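My sister-in-law Erlinda Buenaventura has a gift for finding things to do on a Friday that are free and have a coffee urn, and so in January the two of us drove out to Odthorpe for the open afternoon at Cukirholm, where they are trying to get a machine to fold the laundry. I ran the back room of a dry cleaner's for a good part of my life, and I have opinions about folding, so I went in with my arms crossed.

We were met at the door by Seraina Rainer, who was very kind about my questions (I had plenty!) and walked us straight to the table where the work was going on.

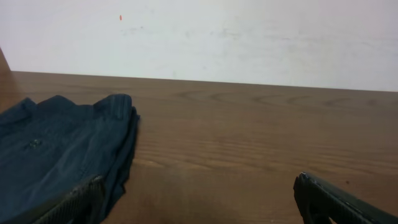
Folding is really two jobs, and I told Seraina so before I had my coat off. There's finding out what you've got in your hands, and then there's the folding itself, and any new girl in the shop could learn the second in an afternoon. The first takes longer. A dark navy bundle was on the table when I leaned in, a bit bumpy along the top but with a good straight side to it, and I've sent worse than that across a counter. I uncrossed my arms a little.

Seraina told us they have been through 167 pieces of clothing and linen since they started, and that a person can do a plain piece in well under the time the arm needs. She didn't dress it up. The arm takes 2 minutes on a good run with something small, and longer if it has to let go and start over. Erlinda wanted to know whether it could be left alone with a basket while you went to the store. 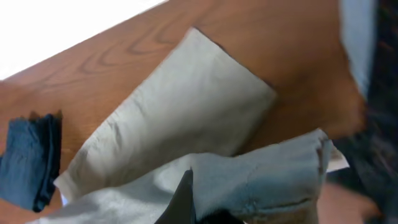 Not yet, was the answer. Somebody stays close by, and Mieczysław Jasińska, who looks after the gripping side of things, told us the trouble is nearly always at the start, when the cloth is in a heap and there's no telling a corner from a sleeve. He'd like to see it manage 100 pieces in a row with no help. He figures the best stretch to date is 70, and those were all much the same size, which he was careful to add.

I asked about fitted sheets and he just laughed, so I suppose that's my answer there.
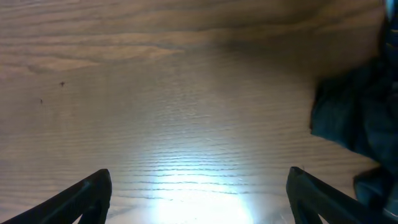
What I'd have it do in a shop

On the drive over I had been thinking about the old Papadopoulos laundry, where I started, and how much of the day went to plain flat things: towels, napkins, aprons. I'd hand those over tomorrow if the price were right. It's the fancy goods I'd hang on to. 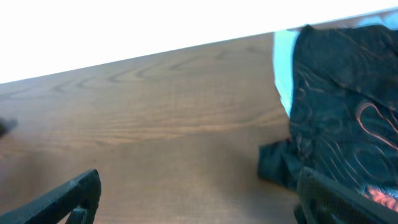 Ljubica Nikolovski, another visitor, who still does alterations, felt the same way, and we had a good long talk about it by the coffee. A busy print is a nuisance to fold even for a person, as your eye keeps following the pattern and loses the edge. There was a dark piece lying crumpled on the table with thin wavy lines all over it in copper and rust, a bit like a hiking map, and I'd have had to pick that up and give it a shake before I could tell you which way was up. Ljubica thought the shake was the whole secret, and that until a machine can shake a thing out properly it will always be behind.

So, can it do the chore? Some of it, slowly, with company. I wouldn't put one in my kitchen this year, but I'd go back and look again, and Erlinda has already put our names down for the next one. Park behind the Gromine building if you go; the front lot fills up early.

Search this site Enter keywords Go

Contact | Copyright, all rights reserved | Back to top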